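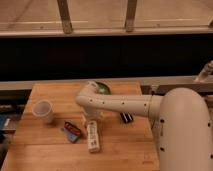
Vivek Sachdeva thinks we should hold off on the Jindero trial until Daston puts the service terms in writing, and he wants the quote split so the arm and the support plan are priced separately. Fair enough. I wrote to Daston before lunch.

February, bench notes, Jindero arm on loan

Setup from the crate took roughly 3 hours, most of it on the controller login. The manual skips the step where you register the gripper.

Ran the pick routine on mixed small items, default settings. 249 attempts, 182 good. Most of the misses were flat packages. The cup was fine once I lowered the approach speed. Changing the grip force means going three menus deep every time, and the value resets on restart. Reported as ticket 17.

The Salgado unit we tried before this had a worse gripper but kept its settings.

Still to do:
- repeat with the overhead light off
- ask whether the Jidesard plug-in costs extra
- tighten the table bolts again

Loan runs to the end of the month.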